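Zistetti 手持式双指夹爪
产品介绍与开放日演示安排

Zistetti 手持式双指夹爪由 Amedix 设备部提供，用于织物类柔性物体的抓取示教。操作人员手持夹爪完成动作，动作数据经整理后供机械臂学习使用。产品可单手使用，也可左右成对使用。

开放日定于3月17日（星期一）在 Brorville 展示中心举行，演示项目为床面衣物整理。成对使用时，一侧夹爪夹持布角，另一侧在布料下缘配合操作。
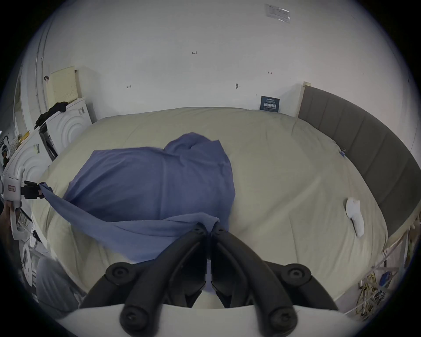 双夹爪配合整理床面上的蓝色织物

主要配置
夹爪本体：白色外壳，黑色双指
供货方式：单只或成对
标准套装：夹爪2只，收纳箱1只
订货编号：Altıntaş 253
指垫参考更换周期：夹持2000次

演示时长为17分钟，结束后设问答环节，由项目负责人蔡小姐（Yi-chun Tsai）主持。来宾如需亲手试用，请在签到时登记，并按工作人员指引依次进行。试用期间请勿佩戴戒指、手链等饰物，长发请束起。

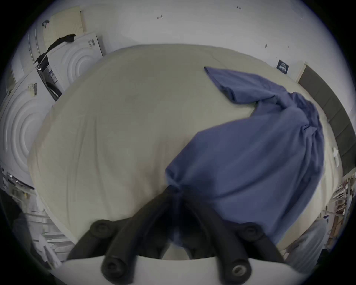 柔性物体的抓取点选择是本次讲解的重点。布料受力后形状随时改变，同一件衣物每次放置的形态均不相同，操作人员须根据现场情况判断下指位置。讲解中将对布料的平展部分与堆叠部分分别加以说明：如蓝色织物一端较为平整，中段扭转，另一端散开后在双指之间收拢，各处的夹持方式应有所区别。床单表面的细小褶皱也在讨论之列，来宾可就夹取时如何避免带起床单提出问题。

参观单位请于活动前提交来访人员名单及所关注的应用方向。需要报价、技术资料或预约单独演示的单位，可在签到处填写需求表，由 Amedix 设备部统一回复。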